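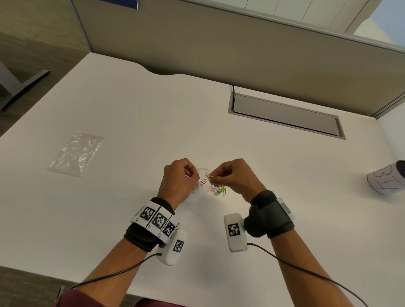 Adalberto Fagundes asked in December that the office round cover desk storage and small supplies as well as exits and cords, and the form has been extended accordingly.

**Drotside Office, Workplace Safety Inspection**
Mon 3 January

**Exits and aisles**

- [x] Exit doors open fully from the inside
- [x] Aisles clear of boxes and bags
- [ ] Exit signs lit. *Comment: sign by the Tanoli meeting room is dim. Replace lamp.*

**Electrical**

- [x] No damaged cords in use
- [ ] No power strips plugged into other power strips. *Comment: 2 found at the copier. Removed; Stemex to quote for a wall outlet.*

**Desks and supplies**

- [x] Scissors and cutters stored with blades covered
- [ ] Small items kept in closed containers. *Comment: fasteners on the floor near the mail counter. Staff reminded.*

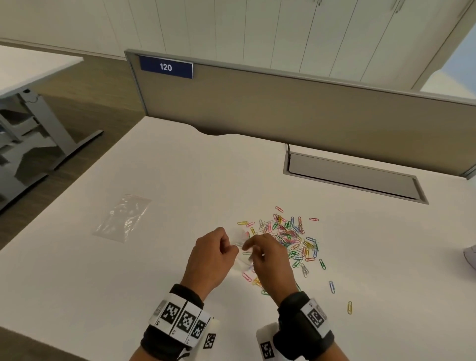
*Desks and supplies: paper clips and clear plastic bag.*

- [x] Drawers closed when not in use

**First aid**

- [x] Kit sealed and in date
- [ ] Contact list current. *Comment: still shows the former Givo extension.*

Open items are to be corrected before the next inspection. The area supervisor shall initial each correction on the posted copy.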